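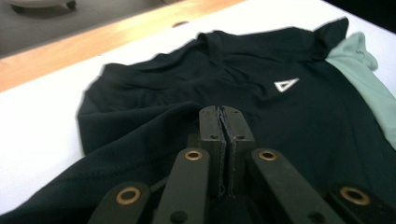 Peadar Nic Aodha
Kit secretary and reluctant washer of things, Hanemell Harriers

Club kit: your questions, some of them asked politely

I took on the kit cupboard in April, and my inbox has been lively ever since. These are the things people write to me about most. Please read them before you write to me about them again.

Do I have to wear club kit to races?

For league races and relays, yes. The referee can strike your result, and in the Grakemine relay last year one did, at some volume, in front of the tea tent. For anything else wear what you like. I have seen what some of you like and I stand by the rule.

What does a top cost?

A new short-sleeved one is £15. A second-hand one is £6, washed by me. Vests are the same price as T-shirts, despite there being less of them, and I have heard all the jokes about this.

Why did you change supplier?

We were with Zaltex for years. Their tops were good, but the last order arrived with our name spelt "Hanemall", which made us sound like somewhere you'd go for discount sofas. We now use Catacutan, who let you check a proof first. I checked it with my reading glasses on.

Can I still wear my old Zaltex top?

Yes, including the misspelt ones. They have become quite sought after and I am told one changed hands for a bottle of gin.

What size should I order?

The size you are today. Every spring I get a run of orders from people planning to be smaller by summer, and every summer I get a run of exchanges. Catacutan tops come up slightly narrow across the shoulders, so if you swim as well, or used to, go up one. There is a set of samples in the cupboard and you can try them on over what you're wearing on any club night before 7pm. After seven I am out running, or at least out.

How do I wash it?

Cool wash, inside out, with like colours. No fabric softener. It coats the fibres and the top stops drawing sweat away, and then you tell me the kit is faulty. Hang it up to dry. Tumble dryers do terrible things to the lettering, and radiators are only a little better.

It still smells. What now?

Soak it in cold water with a mug of white vinegar for an hour, then wash as normal. If it still smells after two goes, it has had a good life. Leaving it in your bag in the boot of the car between sessions is not airing it.

Can I have a number on the back?

No. We tried that. There are 236 of you and four wanted to be number one.

My top has a hole in it. Will the club replace it?

If a seam goes within the first season, bring it to me and I'll send it back. If the hole is where you went over the barbed wire at the quarry, having been told about the barbed wire, then it's yours to darn. Small snags can be pulled through to the inside with a needle. Don't snip them.

Where does the kit money go?

Back into kit, mostly. We had £800 in the pot at the last count and the next order will eat nearly all of it. The remainder buys safety pins, which you all borrow and none of you return.

I've left the club. Do you want my kit back?

Yes please, clean. There is a box by the door.

When is the next order going in?

When I have enough names. Put yours on the sheet in the cupboard, with a size next to it. "Usual" is not a size.

Related pages
Joining and membership fees
League race rules
Grakemine relay: directions and parking
Lost property (mostly single gloves)
Club night routes
Contact us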